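The Lindqvist Knitwear Gallery
Winter Loan Collection

The Winter Loan Collection holds 22 sweaters and cardigans lent by residents of the Plera district. Each is presented at home, on the owner's own bed, chair or shelf, and is entered in the register under a loan number. The selection was made by Rekha Alva and Hedvig Vik. Garments are accepted in any condition, provided they are clean and have been worn. Owners may keep their names out of the register.

Loan 43. Pullover in mauve pink and lavender gray, with a smiling face in black stitching inside an orange outline. 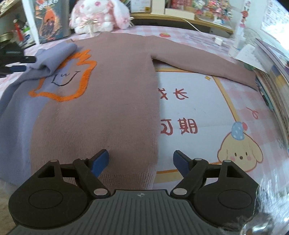 Loans are returned to their owners at the end of February. Fuzzy knits are stored flat - never on hangers - and are folded with the sleeves inward. Requests to view a garment in person should be sent to Randi Viklund at the gallery office, quoting the loan number.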